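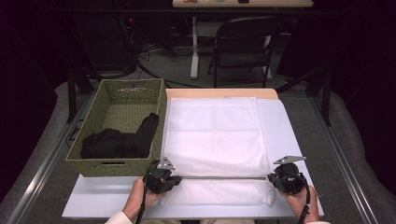
Minutes of the Prirkora Tidal Pool Swimmers, pre-season meeting, 24 September 2021, taken by me, Akosua Kwofie, with a pen that ran out during item three, so if the middle bit is thin you know why. We started on the towel stall and spent far longer on it than the agenda allowed. The plan is to lend towels at the gate again on Sunday mornings, gold coin each, and the setup would be simple: a white folding table and white towels, folded flat like the one up top. Someone asked whether white was wise with all that sand. White can go in a hot wash with a scoop of soaker and come out looking like a towel again, so white won. Dell still wants navy and asked me to write that down. Written down, Dell!

Present: me, Dell, Marg, Huỳnh, young Tom, old Tom, Priya, and Marg's sister who was only dropping off a casserole dish but stayed to the end and voted twice before we noticed.

Apologies: Steve (knee), Lorraine (Steve's knee).

Last minutes

Read and accepted, with one fix. I had put that old Tom offered to repaint the changing shed. Old Tom says he offered to look at the changing shed. He has now looked at it.

Towels, continued

Marg said the old lot from last season are mostly past it and the smell has got into the bag as well. We agreed to keep the better ones for wiping down the benches and buy new. Priya has a cousin who sells motel linen and will get a price. I'd like the heavier kind, but they take forever on the line, and Marg is the one with the line, so Marg gets to choose.

There was a long talk about deposits. Young Tom wanted people to leave a shoe. I was in favour of the shoe, personally, but Huỳnh pointed out that you'd have a pile of thongs all the same and a fight at ten o'clock. We'll stick with writing names in the exercise book.

Wet towels go in the blue tub. Not on the rail, not on the lifebuoy hook. If you see one on the lifebuoy hook please move it, even if it belongs to somebody you're a bit scared of.

Money

We have $1707 in the account. It was more, but we paid for the sign. The sausage sizzle in April brought in $200 after bread and onions, and that's already in the figure, so don't go adding it on again like I did when I first read it out (sorry everyone, there was a lovely moment there).

The council grant for the steps has come through at $3000. It has to be spent on the steps and it has to be spent by the end of the season. Huỳnh asked if a handrail counts as steps. Priya read us the letter and it says "access works", so we think yes. She'll ring on Monday and ask for it in an email.

The steps

Everyone knows about the steps. The third one down is the worst and the weed on it comes back within a week of scrubbing. We had a quote from Brovodico for cutting grooves into all of them and fixing a stainless rail on the left side as you go in. They can only work at low tide, so it would be a few early starts across a fortnight. The quote fits inside the grant if we do our own scrubbing first.

Old Tom wants the rail on the right. He's right-handed, and he says most people are. Dell said you come out of the water more tired than you go in, so you want your good hand on the rail coming out, and the left side going in is the right side coming out. We all stood up and tried it in the kitchen doorway, going in and coming out, with Marg's sister being the wave. Left side it is. Old Tom abstained.

Moved by Dell, seconded by me, that we accept the quote once the email comes from council. Carried.

Scrubbing morning is the first low tide that isn't stupidly early, and I'll send the time around when I've had a proper look at the chart. Bring a stiff brush and old shoes with some grip. Gloves too if you've got them, the barnacles on the bottom step took a good bit out of my thumb last year.

Sunday coffee

Darketti, up on the corner, have offered to bring the cart down again on Sundays if we can promise them a crowd. We can't promise a crowd but we can promise Steve, who has two flat whites and a slice no matter what the weather's doing. They'd like to park on the grass side this time and we have no objection, as long as the pram path stays clear. Marg will pop up and tell them. She'll also ask about bringing our own cups, which was popular last year until the business with the thermos lid.

Beginners' lane

Priya wants the shallow end kept for new swimmers between eight and nine. I think this is a lovely idea and said so at some length. We've had a few people turn up wanting to learn as adults and then go home again without getting in, and it can't be nice having the fast lot steaming past your ear. Huỳnh only learned at fifty-one and said she'd be glad to stand in the shallows with anyone who'd like company. She doesn't want to be called an instructor.

Young Tom asked where the fast lot would go. The fast lot can go in the deep end, Tom.

Agreed to try it until Christmas and see. Dell will paint a little board.

Jellyfish

Old Tom has asked that we have a jellyfish item at every meeting. None reported. The vinegar bottle in the shed is out of date, if vinegar goes out of date, and there was a surprisingly heated exchange over that. I'll buy another one and we can all get on with our lives.

The shed

The key is sticking again. Lift the door a bit as you turn it. The roof at the back is letting water in over the bench where people leave their bags, so please use the other bench for now. Old Tom, having looked, thinks it's the flashing. Marg's sister's husband does roofs and has been offered in his absence.

Also there's a pair of kids' goggles in there, green, and one very good wool jumper. If it's yours, it's a size fourteen and I'm giving it one more month before it becomes mine.

Other business

Dell would like the opening swim to have a theme. Suggestions were hats, no hats, 1970s, and "just swimming". Held over.

Marg asked that whoever borrowed the big urn bring it back. There was a silence. It'll be on my front verandah if anyone wants to leave it there after dark, no questions.

Jobs

Priya: ring council, get a towel price.
Marg: Darketti, choose the towels, roof husband.
Dell: beginners' board.
Huỳnh: let Brovodico know we're keen but waiting on the email.
Me: tide chart, vinegar, new pen.
Old Tom: nothing, at his own request.

Next meeting is at Huỳnh's place, usual time. Park on the street and mind the hose across the driveway. We finished up late and the casserole dish is still at mine.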